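August 2019
Notebook entry by Zawadi Obura, evaluation bench

Entry concerns the Dromeck hand kit, supplied on loan by Pindis for assessment. The loan comprises the hand, its wiring, the Udix control software and a printed manual of 117 pages. The quoted price is 2,597 excluding carriage. Kazue Furukawa has asked for a recommendation before the loan expires.

Mounting was completed by Toshio Ogura in accordance with chapter 3 of the manual. The screws supplied were of the correct length. The earlier kit, received in February, required an adaptor which had to be made in our own workshop, and the supplier has evidently taken note of the complaint.
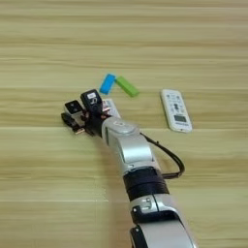

The Udix software was installed on the bench computer without difficulty, although the licence key had to be requested twice. Joint limits were entered by hand from the table in the manual. Cable routing remains a matter of concern. The black cable at the wrist stands out to the right in a wide loop, and the manual gives no figure for the slack to be allowed. Asuka Tanabe proposes a clip near the black band; this should be agreed with Pindis before anything is fixed to the arm, as the loan terms forbid alterations.

The object set for this assessment includes the blue and green blocks and the white remote control. The remote is the more useful item for our purposes, being long and slim and of the kind found in any household. Grip force was left at the factory setting throughout.

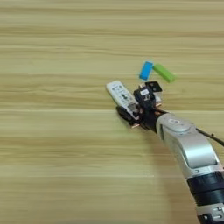

OPERATION AND HANDLING

Commands are issued from a single panel in Udix. The layout is clear, but the stop control is placed too close to the home control and the two are of the same colour. Kaiwen Zou considers this a fault which should be corrected before purchase, and I concur. The log file records finger position and motor current. It does not record the force setting, which must therefore be written down by the operator at each change.

Service terms were also reviewed. Pindis offers repair by return of post; Mizuno, the other firm invited to quote, offers a visit to site but has yet to state a price.

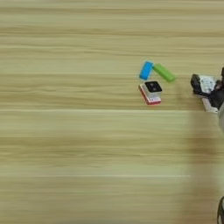 Can the fingers be replaced without returning the hand to the supplier?

According to the manual, each finger may be exchanged on the bench with the tool provided, after which the calibration routine must be run again. A spare finger is listed at 99.

Outstanding: written reply from Pindis on cable slack; quotation from Mizuno; a second reading of the warranty by K. Furukawa. No recommendation is entered at this stage.

Contact: Evaluation bench, Z. Obura | Copyright, all rights reserved | Back to top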